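4.3 Recording demonstrations by remote control

Read this section before you touch the leader handles. If you have already touched the leader handles, put them back in their cradles and read it anyway.

The Camotine station learns a task from you, which means it also learns your hesitations, your sniffle pauses and your habit of nudging things twice. Practice the task a few times with recording off.

Before you start

1. Clear the middle of the table. Props may stay at the sides if they are part of the task; your coffee is never part of the task.
2. Check that both arms show green. Any other color: see 7.1.
3. Pull gently on each cable where it meets the wrist. It should have enough slack for a full turn and not enough to catch a finger.
4. Open Arkska on the station computer and choose New Task. Give the task a name somebody else could understand. "test2_final_new" has been taken, several times.

Recording

5. Set the object down between the two grippers. Move it a little for each new episode, and turn it now and then.
6. Hold both handles at the home position and press the left pedal. The arms will follow you after a short beep.
7. Do the task at the speed you would use with a full cup of soup. Faster than that and the fingers lag behind your hands.
8. Return to home and press the right pedal to save. Press it twice to throw the episode away.
9. Repeat until you have 20 saved episodes, then stretch. A simple pick-and-place usually wants 2000 before Wike will train anything worth watching.

CAUTION: Never reach between the arms while they are following. Fallen object? Right pedal first, then your hand.

Note: Episodes longer than 30 seconds are split at the nearest pause. If you paused to think, it will split there, and the first half will be a lesson in thinking.

Flat objects

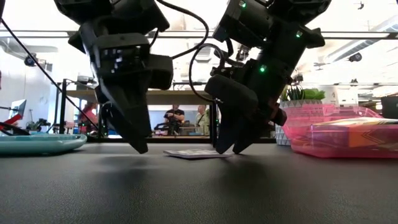 Olanrewaju Onyeka
Teleoperation Lead, Skerness

A thin white item lying flat on dark gray gives the fingertips very little to get hold of. Bring both grippers down beside it until the tips are just above the surface, and stop there. Press one edge lightly with the left fingers, slide the right ones in from the other side, and lift slowly.

If the item skates away, follow it once. If it skates away again, discard the episode – a chase is a perfectly learnable skill, and you will not enjoy seeing it come back.

Continue with 4.4, Labeling episodes.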